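Trolum drawer bot, build report 2
Trinh Tôn, Knut Tiedemann
2/9/24

Goal for this part: arm pulls a drawer open by the knob, lets go, backs off. Shared workshop, so everything has to pack away after.

First drawer was scrap from Schwerdtfeger, too heavy, dragged. Switched to carboard. Front folded double so the knob has somthing to hold on to. Knut cut the window, Trinh did the plastic. Pull speed set to 60, 88 was too jerky.

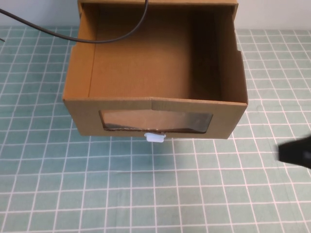 Fig. 1. Cardboard drawer on the mat, clear window in front, white knob below it. Gripper at right.

Problems so far: grip point drifts if the box gets bumped. Plastic reflects a bit, might confuse the knob finder, not tested yet. Over 142 lines of code now, needs cleanup.

Next: mark a start spot on the mat, try rubber on the fingers, ask Ottilie Steiner about the finder. Parts list goes in report 3.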